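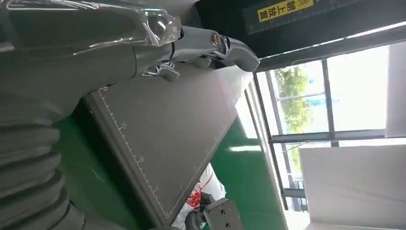
Ticket: Gripper drifts toward the window side after the arm has been running a while
Opened by: Devendra Kashyap
Workshop: Purkcombe shared shop, green table
Status: open, waiting on part

Jun 18, 2021

Hello all, and sorry in advance for the length of this one. The short version is that the arm homes perfectly well when I switch it on, and then after 18 or so moves to the cutting mat it starts landing to the right of where I asked. The first time I measured it against the ruler marks on the mat it was out by 4 mm, and it never wanders back by itself. If I power down, have a cup of tea and home it again, it's lovely for another little stretch and then off it goes.

What I've tried so far:

Tightened the base bolts. They were fine, but I felt better for doing it.

Taped the mat down at the corners, in case it was the mat creeping and the arm was innocent. No change.

Dropped the speed in the Federo controller from 485 to 400. This did help! It took nearly twice as many moves before I could see any drift, which made me think of missed steps at the wrist.

Swapped the wrist cable for the spare from the Zevine kit (thank you to whoever left it in the drawer with the label still on). Same drift, so I've put the old cable back.

Ran it with the gripper closed the whole time, then opening and closing at every stop. It's noticeably worse with the opening and closing, and I can't explain that one at all.

Reply from Sandhu, same evening:
Have you looked at the set screw on the wrist pulley? Mine worked itself loose last August and did very nearly what you describe. Put a pencil line across the shaft and the pulley, run it till it drifts, and see if the line still meets.

Devendra again:
Well, I did the pencil line and you were quite right, the two halves had parted company by a hair. I've snugged the screw up and it held for one full run, but the flat on the shaft looks chewed to me and I don't trust it. A new shaft is ordered. Until it comes, please keep the speed at 400, re-home between jobs, and leave the tape on the mat if you can work around it. I'll add a note when the shaft is in.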